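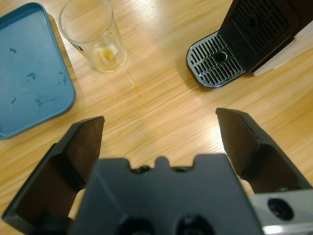

Redaktion Flivo, Fachautor für Haushaltstechnik
13. März 2002

Holztisch und Kleingeräte nach dem Getränkezubereiten reinigen

Die Anleitung gilt für helle, versiegelte Tischplatten und für Küchenkleingeräte mit transparentem Kunststoffbehälter und Deckel. Geölte oder gewachste Flächen sind gesondert zu behandeln, siehe Abschnitt 5.

Benötigtes Material
- 2 Mikrofasertücher, eines feucht, eines trocken
- neutrales Spülmittel
- lauwarmes Wasser
- weiche Flaschenbürste
- Kunststoffschaber, ersatzweise eine alte Kundenkarte

Scheuermilch, Stahlwolle und die raue Seite des Schwamms sind auf Holz und auf klarem Kunststoff ungeeignet.

1. Fläche räumen
Zuerst Gläser, dann Tabletts abräumen. Gläser mit Restflüssigkeit senkrecht anheben und direkt zum Spülbecken tragen. Bernsteinfarbene Tropfspuren auf der Platte, wie sie neben einem Trinkglas leicht entstehen, zunächst nur abtupfen. Wischen verteilt zuckerhaltige Flüssigkeit in Faserrichtung und vergrößert die zu reinigende Fläche.

2. Flecken auf der Platte
Feuchtes Tuch mit einem Tropfen Spülmittel auflegen, 15 Sekunden einwirken lassen, längs der Maserung abnehmen. Mit klarem Wasser nachwischen und sofort trocknen. Angetrocknete Ränder mit dem Schaber flach lösen, Winkel möglichst klein halten. Kontrolle im Streiflicht: Klebrige Stellen glänzen stärker als ihre Umgebung. Im Gegenlicht einer Deckenleuchte sind sie schlecht zu erkennen, daher den Standort wechseln oder mit der Fingerkuppe prüfen.

3. Tablett
Kunststofftabletts mit erhöhtem Rand 8 Minuten in Spülwasser einweichen. Dunkle Flecken am Boden mit der Bürste in kreisenden Bewegungen bearbeiten. Die Innenkante des Randes getrennt nachbürsten, dort setzt sich der Schmutz zuerst fest. Bleibt eine Verfärbung zurück, den Vorgang einmal wiederholen. Unser Prüftablett von Vanutholm war nach dem zweiten Durchgang sauber.

4. Gerät mit Kunststoffbehälter
Netzstecker ziehen, bevor Deckel oder Behälter berührt werden. Das Kabel so ablegen, dass es nicht durch Feuchtigkeit auf der Platte läuft.

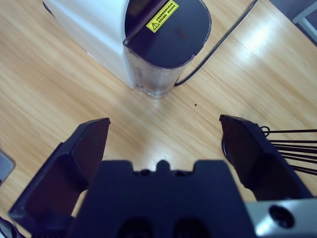
Der Behälter wird nach den Angaben des Herstellers abgenommen. Klemmt er, keinen Hebel ansetzen. Bräunliche Rückstände nahe dem Boden mit lauwarmem Wasser lösen und ausbürsten. Klare Kunststoffwände nicht trocken abreiben, sonst entstehen feine Kratzer, die den Behälter dauerhaft matt erscheinen lassen.

Den Deckel feucht abwischen. Warnaufkleber aussparen und höchstens trocken überwischen; der Druck muss lesbar bleiben. Das Gehäuse niemals eintauchen. Weiße, matte Gehäuseflächen mit gut ausgewrungenem Tuch von oben nach unten abwischen.

Alle Teile vollständig trocknen lassen und erst danach zusammensetzen. Krümel und einzelne Tropfen auf der Stellfläche vor dem Zurückstellen entfernen.

5. Abweichende Oberflächen
Bei geöltem Holz entfällt das Spülmittel. Stattdessen Holzseife nach Packungsangabe verwenden, bei uns Hitent. Die Platte nach dem Trocknen auf stumpfe Stellen prüfen und diese dünn nachölen.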